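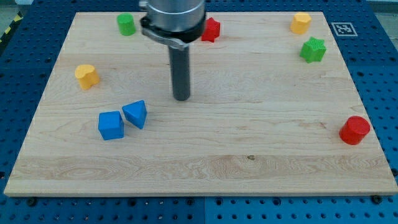 Zosto shape blocks, eight pieces in four colours, on a light wooden board.

Zosto Shape Blocks, Set of Eight

Article no. 383
In stock, sent from our store in Ikstead

The Zosto set has eight thick plastic blocks: two green, two red, two yellow and two blue. Each piece has its own form, so no shape comes two times in the set. Among them are a cylinder, a star, a heart and a block with eight sides. They are small pieces for working on a table, at home, in a kindergarten group or in a therapy room.

We have sold this set since March of the year when we opened, and it is still the one we send most often to schools. Customers ask us usually the same things, so we have tried to put all answers on this page.

What the blocks are like

The blocks are solid to look at and thick enough to stand up without help. The surface is slightly matte and does not shine much under a ceiling lamp. The points of the star are rounded. The green cylinder is short and wide, with a flat top, and children like to use it as the first piece of a tower. The heart is more difficult to build with, and it normally ends on the top.

The colours are simple and strong. We do not offer the set in pastel colours, although we are asked for it every spring. The yellow can look a little more orange on some screens than on others — please keep this in mind if you want to match it with pieces you already own.

There is nothing printed on the blocks. No letters, no numbers, no faces. Some teachers write on them with a whiteboard pen and wipe it off after the lesson. This works well if you do not leave the ink overnight.

What you can do with them

The first use is naming. Put two or three pieces on the board and ask for the star, or for something green. With the whole set you can ask for a colour and then for a shape, and the child must listen until the end of the sentence because there are two pieces in every colour.

The second use is giving directions. One child says where a piece must go (near the back edge, left of the heart, in the corner) and the other child moves it. We have used this game at our open afternoons with children from 6 years and also with their grandparents. Leave plenty of free space between the pieces. When they stand too close together, people begin to point with the finger and stop talking.

The third use is the memory game. Look, cover with a cloth, take one away. Everybody knows this game, but it goes better with thick blocks than with cards, as you can let the child feel the shapes under the cloth.

For language teaching with adults, Brenda Lucero has written a sheet with 46 short instructions, from very easy ("Take the red star") to quite long ones. The sheet is in the box, folded once. If you bought your set before we added it, write to us and we will send it by e-mail without cost.

About the board

The wooden board is not part of the block set. It is a plain, light-coloured board, large and rectangular, and you can order it separately as the Trakstead board. We recommend a light board for two reasons. All four colours are easy to see on it, and the edge gives a clear border for the game. On a dark table the blue and the green pieces are harder to find, above all in the evening.

You can of course use any flat surface. A kitchen tray is fine. A tablecloth is less good, as the smaller pieces do not stand straight on it.

The Trakstead board weighs more than people expect. Please lift it with two hands, and do not lean it on a wall where small children play. It has no feet and no rubber under it, so on a very smooth table you may like to put a thin mat below.

In the box

- 8 plastic blocks in four colours
- 1 cotton bag with string
- 1 instruction sheet by Brenda Lucero
- 1 card with our address for spare pieces

Weight of the complete box: 400 grams.

Cleaning

Warm water and a little washing-up liquid are enough. Dry the blocks with a towel before you put them back in the bag. Do not put them in the dishwasher, and do not leave them on a radiator to dry. For groups where many hands use the same set, a damp cloth after each day is sufficient. The cotton bag can be washed at 30 degrees and it will become a bit smaller the first time.

Spare pieces

A lost block is not a reason to buy a new set. We keep single pieces of every shape in its own colour. It is not possible to order a shape in another colour, for example a blue star. Write to Edeltraud Hinrichs in our spare parts office and tell her the shape and the colour. She answers normally within two working days. You pay only for the piece and the stamp.

What customers wrote

"We have two sets in the group room and they are in use every morning. After nearly two years I have ordered one spare heart and nothing more. I would like a bag with a wider opening."
Aldana Gallardo

"Good weight in the hand, clear colours. My son wanted more than one star, but I understand that this is how the set is made."
Wenceslao Domínguez

"I use it for speech lessons with adults. The blocks do not look childish, and for my patients this is important. Delivery took a week, a little long for me."
Iraís Serrano

About the bag: we have heard this wish from several groups. The next delivery of bags will have a longer string and a wider opening. The price stays the same.

Delivery and return

We send parcels on every working day. Orders which arrive before noon leave our store the same day if all articles are in stock. You can return an unused set within 30 days. Please put the instruction sheet back in the box — without it we cannot sell the set again as new.

Schools and kindergartens can pay by invoice. For larger orders please ask us first, so we can tell you how many sets are ready.

Related items

Trakstead board, light wood
Ouellet sorting tray with four compartments
Zosto cotton bag, single
Zosto spare block, all shapes
Ouellet picture cards, colours and shapes

Newsletter

Receive our news and new game sheets by e-mail. You can stop the newsletter at any time with the link at the end of each message.

This website uses cookies to remember your basket and your language. Accept all | Only necessary | Settings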